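**Table stains** are marks left on the surface of a table by food, drink, ink, adhesives, dyes or dirt. They are usually divided into surface deposits, which sit on top of the finish and can be lifted off, and absorbed stains, which have passed into the finish or the material below it. The same spill can produce either kind, depending on the surface and on how long it is left. White and other pale tabletops show both kinds more readily than dark or patterned ones and are cleaned more often as a result.

## Surface deposits

A deposit forms when the liquid part of a spill evaporates and leaves its solids behind. Coffee, tea, gravy, cocoa and muddy water all dry to some shade of brown, and the color alone is a poor guide to what was spilled. Texture is more useful. Sugary drinks dry hard and slightly shiny, starchy foods dry to a flaky crust, and soil dries to a powder that comes away under a fingernail.

The shape of a deposit depends on how the liquid reached the table. A drop that lands and dries undisturbed often has a dark outer ring, formed as particles are carried to its edge during drying. A wet cup leaves a full or partial circle. A smudge with ragged edges is more typical of thick material, or of a liquid that was dragged by a hand, a sleeve or a cloth while it was drying. Smudges may occur singly or in short rows. 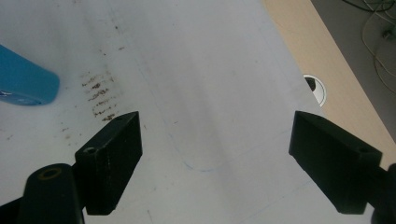

Deposits are normally removed in two stages. The mark is first softened with a cloth soaked in warm water and a little dish soap, laid flat over the area for several minutes. It is then wiped from the outside toward the center, so that loosened material isn't spread over clean surface. A plastic scraper or the edge of an old plastic card can be used on thick crusts. Metal scrapers and steel wool are avoided on painted, lacquered and plastic-faced tables, where they leave scratches that later collect dirt.

## Absorbed stains

An absorbed stain remains after the surface has been washed and feels smooth to the touch. Unsealed wood, unglazed tile and some natural stones take up liquid within minutes. Sealed surfaces resist much longer but may still be marked by turmeric, red wine, hair dye, permanent ink and strong tea.

Treatment depends on the material:

- **Plastic-faced boards:** a paste of baking soda and water, left in place and wiped off without hard rubbing. Scrubbing can dull a glossy finish.
- **Painted wood:** mild soap only. Solvents can soften the paint.
- **Unsealed wood:** light sanding along the grain, followed by a fresh coat of oil or varnish.
- **Marble and limestone:** a cleaner made for stone. Vinegar and lemon juice etch these surfaces and should be kept off them.

Chlorine bleach lightens many brown stains but can yellow some plastics and should never be mixed with ammonia or acids. Any product is best tried first on the underside of the table or near a back corner.

## Household practice

Advice on wiping tables is a regular part of older housekeeping guides. The *Trotmont Household Handbook*, a loose-leaf manual of 290 pages, gives 31 entries to tabletops and sorts them by the substance spilled. Its general rule is to blot a liquid and scrape a solid, in each case before any water is added. The handbook also recommends washing the whole top after a spot has been treated, as a small cleaned patch can stand out against the film of grease and dust around it.

The town of Rurnville has a shared craft hall whose white worktables are washed every Wednesday. The hall's printed instructions ask users to lift bottles and tools off the table before wiping, and to check the bases of containers for residue. A container with a dirty base will mark a clean surface as soon as it is put back.

## Prevention

Trays, mats and coasters keep most liquids off the surface. Disposable paper covers are common in classrooms and workshops, though a thin cover can hold a spill against the table and make the mark larger. Waxes and sealants slow absorption and have to be renewed. The Drullbridge method, a routine used in some shared kitchens, calls for a damp wipe after each use and a full wash with soap after every 50 uses.

## See also

- Cleaning cloth
- Coaster
- Countertop
- Tablecloth
- Wood finishing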